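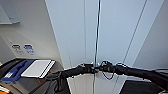
Page last changed: October 2022

The elbow cable, or how Varkwood tried to shake hands with itself

I've been promising to write up the September fault for ages, and now that we have fixed it (I think! more on that further down) I finally get to tell the whole story. It's a good one. If you like motors, or bad connectors, or the feeling of having accused the wrong part for two weeks, stay with me.

For anyone new, Varkwood is our two-armed clothes-hanging robot. The job sounds tiny. Pick up a garment on a hanger, carry it over to the wardrobe, get the hook onto a bracket, let go, back out without dragging the thing off again. I love this task more than is reasonable. Clothes swing, sleeves catch on fingers, hangers rotate just when you want them to stay put, and a wardrobe is a narrow box with doors that are always slightly where you didn't want them.

The fault went like this. Varkwood would finish a hang, pull both arms back to the ready pose with the grippers out in front, and wait for the next command. Most of the time it stayed there like a statue. Every now and then the right arm would start to creep inward toward the left one. Slowly, at first. Then the controller would notice that the arm wasn't where it was supposed to be and correct, and it would correct in the wrong direction, hard, and the two grippers would bang together with a noise like somebody dropping a toolbox.

The first time it happened I was reaching for my coffee and I hit the stop button with my elbow. I'd like to claim that as a reflex.

Nobody was near the arms, and nothing was hurt except one fingertip pad on the right gripper. But I want to be clear that we treated this as a safety fault from that minute on. An arm that moves when you told it to hold still is the worst kind of arm, much worse than one that drops things all day. We taped a line on the floor, nobody crossed it with the motors on, and one of us kept a hand on the stop whenever it was powered. The taped line is still there, and I'm in favor of keeping it.

What we thought it was

Software, obviously. I wrote the retreat motion, so I was the first suspect, and I was fairly sure I was guilty. The retreat plans both arms at once and there's a bit in the middle where each one is allowed to assume the other is already out of the way. I'd been meaning to clean that up. So I cleaned it up, felt great, ran it again, and on the fourth hang – bang.

Then we went after the gripper. The grippers come from Kakirov, and we'd swapped in a heavier version over the summer, so the payload numbers in the arm model were stale. That was a real mistake and I'm glad we found it! With the wrong mass the arm sags a little and the controller pushes back a little. But a sag is down. Ours was going sideways.

After that came a couple of days of staring at plots. The control loop runs at 1000 Hz and we were logging every joint, so there was plenty to stare at. Position, velocity, current, temperature. All of it looked lovely right up until the creep, and then the elbow encoder on the right arm would report a value that was a hair off, then another, then a jump.

What bugged me was that we couldn't make it happen. We sat there sending the arms to the ready pose over and over with no clothes involved, and it was perfect. Put a shirt back in the routine and sooner or later it came back.

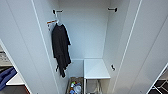

One reader wrote in after my previous post that if a fault only shows up with a real garment, you should stop looking at where the arm ends up and look at how it got there, and that in a case like theirs the cause had been a cable that only got pulled in one particular twist of the wrist. I read that at breakfast, said something rude about myself, and went in early.

Because of course. Getting a hanger onto a bracket near the side wall of a wardrobe is the one moment in the whole routine where the arm has to do something ugly. It reaches in past the open door, rolls the forearm over so the hook faces the right way, lifts, tilts, and lowers. Our empty test skipped every bit of that. We had been testing the pose the arm failed in and leaving out the motion that broke it. (Thank you, reader. You know who you are, and you were very polite about it.)

So we ran the full hang with the panel lights off and a flashlight pointed at the right elbow. The cable to the gripper leaves the forearm, makes a loop in free air, and goes back in at the elbow. When the forearm rolls over for the hook, the loop gets tight. It never goes completely straight, and that's why we'd all looked at it and said it was fine. But it tugs on the connector at a slant, and the encoder signal goes through that same connector.

Eleven days of suspecting my own code, and it was a plug!

Counting the tugs

Once we had a suspect I wanted proof, so I wrote a little script to go back over the logs and look for any elbow reading that disagreed with what the motor current said should be happening. I was expecting a handful. It found 3306 bad samples. Nearly all of them were so short that the filter swallowed them, and the arm carried on as though nothing had happened. The bangs were the few times when the bad stretch lasted 11 milliseconds or more and got through.

I find that kind of scary and also kind of wonderful. The robot had been telling us for weeks, in tiny whispers, and our filter was being helpful and tidying it all away. We now count what the filter throws out and put the number on the screen next to the battery level. When it goes above zero, somebody gets up and has a look.

The order of things, as far as I can piece it together:

The forearm rolls to present the hook, and the loop pulls on the connector.
One pin lifts slightly in its socket. Still making contact, mostly.
The hang completes and the arm comes back to the ready pose, with the pin now sitting badly.
Vibration from the fans does the rest. The encoder value wanders, the controller chases it, and the right arm goes off to visit the left one.

So the damage was done inside the wardrobe and the bill arrived later, in a completely different pose. No wonder the empty test was clean.

We called Avcı, who make our harnesses, and sent them a close-up of the plug. They had a locking version with a strain relief clamp on the shelf and were a bit surprised we weren't using it. It arrived in two days. The clamp holds the cable a hand's width before the plug, so any pulling ends at the clamp. We also made the loop longer, and there I have to admit to a small argument, with me on the side of "much longer" and everyone else pointing out that a big floppy loop is something to catch on a wardrobe door. We settled in between. It still dangles more than I'd like when the arms are stretched out, but I've watched it go through a lot of hangs now and it stays clear.

Then came my favorite part, the carrying tests. We started each run well away from the wardrobe, over by the blue sofa, so that the arm had to hold a garment out to the side for a while before doing anything clever with it. A long reach with something hanging from the end is about the meanest thing you can do to a loose pin. Dark red one, black one, the thick ones, the slippery ones, all of them with the forearm rolled over and back on the way. I stood behind the tape and grinned like an idiot.

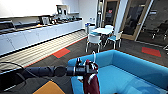
What we changed for good

The plug and the clamp, first of all, on both arms. The left one had never misbehaved, but it had the same connector and the same loop.

The ready pose is wider now. The old one brought the grippers almost nose to nose because it looked neat and it saved a bit of travel. I liked how it looked! But it meant that a small error anywhere upstream turned into a collision, and there was no reason for it at all except my taste. The new pose looks a little like somebody carrying an invisible beach ball.

A disagreement between encoder and motor current stops both arms. Before, it was only logged. The stop is annoying, it has tripped twice on what I'm pretty sure was nothing, and I'm leaving it in anyway.

Any test we call a regression test has to include the wardrobe. An empty motion is fine for warming up the motors.

And the fix itself? We have done 23 full sessions since the new plugs went in, with the filter count at zero for every one of them. I'm not ready to call that the end of it. The weather in Badotberg is about to turn dry and cold, and last winter we had static trouble on the same wiring, so I'd like to see it through to spring before I take the stop button off my side of the desk.

Next up is the other half of the problem, getting a hanger back off the bracket without the garment sliding down one shoulder. We've tried it a few times. It's terrible. I can't wait.

Recent posts
Sleeves are the enemy
A heavier gripper for Varkwood, and what it did to the wrist
Opening wardrobe doors with one arm and some patience
Our stop button has a new home
Notes from the Badotberg robot evening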